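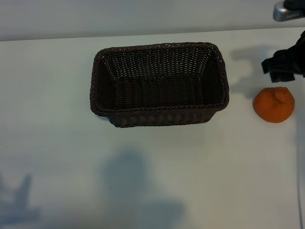

1 min read

I've gone a bit basket-mad this winter (blame Edith Tello, who took me along to the Girneck market in December)! The dark brown wicker one is my favorite so far. I love the braided rim and the way the sides taper in toward the base, and I paid 8 dollars for it, which I'm still smug about.

The knobbly orange next to it was one of 21 in a bag from Mondano. They peel like a dream, and I'd eaten three before lunch. More baskets soon, once I've cleared a shelf!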